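We use cookies to improve your visit. Accept | Settings

Tidying Slippers with a Humanoid: Project Report
Trunon Robotics Club, 2024-02-17

Our club picked shoe sorting for the Mokness student challenge. I argued against it. A rack and two pairs of slippers sounded too easy to teach us much, and I still have doubts about what we proved.

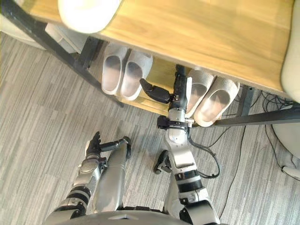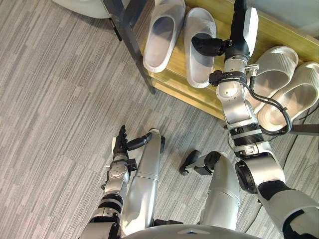
Both views: right arm at the rack, four white slippers on the shelf.

The team trained on 500 recorded grasps and tested on 200. The plan called for 2,000, and we ran out of time. Our score looks fine on paper, but every test used the same slippers on the same carpet. I would not trust it with a sneaker. The Yeoh planner also needed a restart whenever the wrist got close to its limit, and the score leaves those runs out. I think it should count them.

3 shares | 2 comments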